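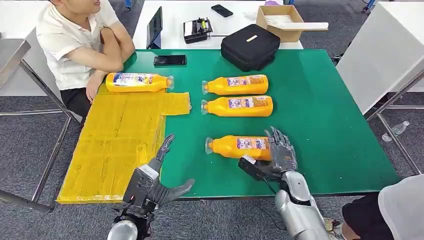 Tapete de bancada Gurnine, versão verde, colocado sobre mesa.

Tapete de bancada Gurnine
Fabricante: Lilgate
Categoria: Proteção de superfícies e postos de trabalho

Apresentação

O tapete de bancada Gurnine destina-se à proteção de mesas e bancadas em salas de formação, oficinas escolares, gabinetes técnicos e áreas de embalagem ligeira. É fornecido em peça única, pronto a aplicar, e não requer colas nem fixações permanentes. O bordo é acabado em fábrica e não deve ser cortado pelo utilizador, sob pena de perda da garantia.

A gama foi desenvolvida para instituições que utilizam a mesma sala para fins diversos ao longo da semana. O tapete pode ser enrolado no final de cada utilização e guardado na vertical, no tubo de armazenamento que acompanha todas as encomendas.

Características técnicas

Material: borracha sintética com camada superior têxtil de trama fechada
Espessura: 3 mm
Largura: 800 mm
Comprimento: fornecido à medida, mediante indicação na nota de encomenda
Cores: verde, cinzento e azul-escuro
Face inferior: antiderrapante, texturada
Utilização: exclusivamente em interiores
Garantia: 3 anos contra defeitos de fabrico

As tonalidades podem apresentar ligeiras variações entre lotes. Quando se pretenda equipar uma sala completa, recomenda-se que todas as peças sejam encomendadas em conjunto e que essa intenção fique expressa no campo de observações.

Aplicação

A superfície de apoio deve estar limpa, seca e isenta de resíduos de cera ou de produtos abrilhantadores. Desenrole o tapete com a face texturada voltada para baixo e deixe-o repousar durante a noite antes da primeira utilização. As ondulações resultantes do transporte desaparecem normalmente neste período. Se persistirem, enrole a peça no sentido inverso por breves minutos e volte a estendê-la.

O tapete não deve ser aplicado sobre mesas envernizadas há menos de 10 dias. Em tampos de vidro, a aderência é inferior à obtida em madeira ou melamina, pelo que se aconselha a utilização das cantoneiras Curkberg, vendidas em separado (ver Acessórios).

Limpeza e conservação

Limpar com pano húmido e detergente neutro. Não utilizar solventes, lixívia ou esponjas abrasivas. As manchas de tinta de base aquosa devem ser removidas de imediato; as de marcador permanente podem deixar vestígio, situação que não é abrangida pela garantia.

Fitas adesivas de uso corrente podem ser coladas sobre a superfície para delimitar zonas de trabalho – a sua remoção deve ser feita lentamente e no próprio dia. O tapete não deve ser dobrado nem mantido sob carga pontual prolongada. Não é adequado como base de corte nem como proteção contra objetos quentes.

Acessórios

Cantoneiras Curkberg: conjunto para mesa retangular, em cinzento. Instalação por encaixe.
Tubo de armazenamento suplementar: cartão reforçado, com tampa.
Suporte mural Grīnberga: capacidade para 10 tapetes enrolados. Parafusos não incluídos; a escolha da bucha depende do tipo de parede e é da responsabilidade do instalador.

Encomendas e entrega

As encomendas são aceites por formulário ou por correio eletrónico, mediante indicação do comprimento pretendido, da cor e da morada de entrega. As entidades públicas deverão anexar o número de compromisso. O prazo habitual de expedição é de 11 dias úteis após a confirmação. Durante o mês de setembro, por força do reinício do ano letivo, podem verificar-se prazos superiores, comunicados ao cliente no momento da confirmação.

As peças fornecidas à medida não são passíveis de devolução, salvo defeito de fabrico ou erro de expedição. As reclamações relativas a danos de transporte devem ser apresentadas no prazo de 3 dias após a receção, acompanhadas da guia assinada com reserva.

Amostras

A pedido das instituições, a Lilgate envia um mostruário com as três cores disponíveis. O mostruário é gratuito e não carece de devolução. Os pedidos recebidos até às 11 horas de sexta-feira são expedidos no mesmo dia.

Documentação disponível

Ficha técnica do tapete Gurnine
Instruções de aplicação e limpeza
Condições gerais de venda
Formulário de encomenda à medida

Referências relacionadas: tapete de chão Gurnine, cantoneiras Curkberg, suporte mural Grīnberga.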